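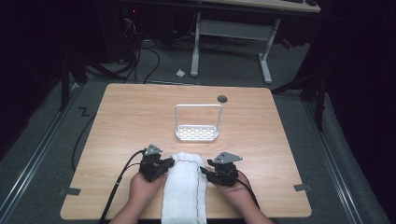
8/8/19, linen bench, Trelldale room

Today I worked only on the long strip fold for the white cloths. Last week we folded them in quarters, and the pile became too thick for the Tarness boxes, so the lid stood open on one side. The strip is longer but more flat. I lay it from the near edge of the table toward the center, with the reddish-brown stitched line on the right, and this line is now my guide for straightness. If the stitching goes crooked, the whole fold is crooked and I open it again. Small wrinkles I leave. They do no harm for storage.

The strip hangs a little over the front edge of the tabletop. I tried to start higher up, but then the white wire tray is in the way, and I don't want to move the tray each time. Maybe a better place for it is near the cable hole at the back. To decide with the others.

Result of the morning: 34 cloths folded, 11 opened and folded again. Most of the bad ones came early, before I began to look at the stitching. I think the number will be smaller next time.

Washing: the Ugwu cloths feel softer than the Juritz ones after the same program. Soft cloth is nice in the hand but it slides when I press from both sides, and the layers move — the upper one more than the lower. With the Juritz cloths I can press quite hard and nothing moves. I should not mix them in one pile.

Stock list says 3,000 cloths in total, my count from the shelves is 2,362. The difference is perhaps at the laundry, perhaps an old error in the list. I wrote my number in pencil beside the other one. Please do not erase either of them before the full count in November.

To do: new labels for the strip-fold boxes, and try one box completely full to see if the lid closes.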